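Apuntes de la asignatura Aprendizaje para la manipulación robótica
Unidad 4. Recogida de demostraciones en una cocina
Material preparado por Canan Akyol y Babak Vahidi

Imprimir | Enviar por correo electrónico

4.1. Qué se entiende por demostración

En esta unidad, una demostración es un registro completo de una tarea hecha por el robot bajo el control de una persona. Comprende las imágenes de las cámaras, las posiciones articulares del brazo, la apertura de la pinza y una instrucción escrita. Si falta alguno de los cuatro elementos, el registro no se usa para entrenar, aunque puede conservarse para revisar el equipo.

El modelo aprende a asociar lo que se observa con la acción que tomó el operador en ese momento. De ahí se siguen dos consecuencias. La primera es que los titubeos del operador también se aprenden. La segunda es que una situación que no aparece en los datos queda sin respuesta conocida, y un brazo que se desvía unos centímetros de la trayectoria habitual puede no saber volver.

4.2. Antes de grabar

Cada sesión empieza con una hoja de preparación. En ella se anotan la tarea, la instrucción, los objetos que van a manipularse y los que solo están en el entorno. La instrucción se escribe antes de grabar, en una sola frase y con el verbo al principio: «pon el plátano en la tabla», «retira la caja de la bandeja». No se admiten frases como «haz lo mismo que antes», que fuera de la sesión no significan nada.

Conviene distinguir tres cosas que los alumnos suelen mezclar:

Objeto de la tarea: el que la pinza debe coger, empujar o soltar.
Objeto de destino: el lugar o recipiente donde termina la acción.
Entorno: todo lo demás que las cámaras registran.

El entorno no se vacía. Un modelo entrenado sobre una mesa despejada falla con facilidad cuando se le pone delante una encimera corriente. En las prácticas se trabaja con electrodomésticos, frascos y envases a la vista, y se cambian de sitio entre una serie y otra. Lo que no se cambia durante una serie es la posición de la base ni la de las cámaras fijas.

4.3. Variación

El plan de variación se decide por escrito. Para las tareas con fruta y vajilla se pide lo siguiente:

a) Posición inicial del objeto. Se reparte por toda la zona que alcanza el brazo, incluidos los bordes.
b) Orientación. Es importante en objetos alargados como el plátano. En una naranja apenas influye.
c) Objetos vecinos. Unas veces el objeto está libre y otras tiene algo al lado que obliga a entrar con la pinza desde otro ángulo.
d) Oclusión. En una parte de las series el objeto queda tapado en parte por otro.
e) Punto de vista. Se graba con más de una cámara y se guarda cada flujo por separado.

Sobre el apartado e) hay una confusión frecuente. Dos cámaras que registran el mismo episodio dan dos vistas de una sola demostración. No se cuentan como dos. En la práctica del año pasado un grupo entregó 2,251 registros y, una vez agrupadas las vistas, quedaron casi 1,000 demostraciones.

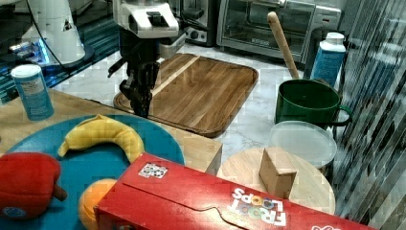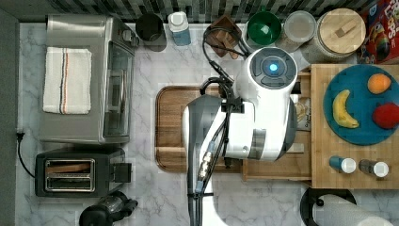 Figuras 4.1 y 4.2. El brazo sobre la encimera de mármol, con la tabla de cortar debajo. En ambas vistas hay un plato con fruta.

4.4. Durante la grabación

El operador lleva el brazo a la posición de reposo, comprueba que la pinza está abierta y avisa al anotador. El anotador inicia el registro. La acción empieza después del aviso y el registro se cierra cuando el brazo vuelve al reposo.

Normas de trabajo:

Mover el brazo a velocidad constante en los desplazamientos largos y reducirla cerca del objeto.
No corregir la posición del objeto con la mano mientras se graba.
Si el objeto se cae dentro de la zona de trabajo, intentar recuperarlo con la pinza y marcar el episodio como «con recuperación».
Si cae fuera, terminar el episodio y marcarlo como fallido.
No hablar con el operador durante el acercamiento.

Cada operador graba tandas de 20 episodios y descansa. Pasado ese punto las trayectorias empeoran: más paradas, cierres de pinza antes de tiempo y una tendencia a repetir siempre el mismo camino. Este último defecto es difícil de ver durante la sesión y se detecta al dibujar juntas todas las trayectorias.

4.5. Revisión y etiquetado

La revisión la hace una persona distinta del operador. Se usan tres etiquetas: correcto, con recuperación y fallido. Los episodios fallidos no se borran. Sirven para entrenar un clasificador de éxito y para encontrar posiciones que el grupo no domina.

Los nombres de los objetos se toman de la lista común. Un plato es «plato» en todos los episodios, aunque el operador lo llame fuente. Los objetos de juguete o de tela llevan su propio nombre («pimiento de peluche») y no se agrupan con el alimento real, que pesa y se deforma de otra manera.

4.6. Ejercicio

Por parejas, redactad un plan de variación para la tarea «pon el plátano en la tabla de cortar». Debe incluir 17 configuraciones iniciales distintas, con un croquis de cada una, y señalar cuáles se reservan para evaluación. Las configuraciones reservadas no se graban en ningún caso. Se entrega el viernes, antes de la sesión de laboratorio.

Última actualización: septiembre

Comentarios (4)

Lingyun Zou
En 4.3, ¿la oclusión se mide desde todas las cámaras o basta con una? Con dos puntos de vista nos pasa que el objeto está tapado en uno y se ve entero en el otro.

Babak Vahidi
Basta con una, pero anotad cuál. En la hoja hay una columna de observaciones para eso.

Kianoush Taheri
Nuestro grupo tiene episodios en los que el plátano gira al soltarlo y queda medio fuera de la tabla. Los hemos puesto como correctos. ¿Está bien?

Canan Akyol
Depende de la instrucción. Si dice «en la tabla» y el plátano se apoya en ella sin caerse, es correcto. Si toca también la encimera, marcadlo como fallido y lo vemos en el laboratorio.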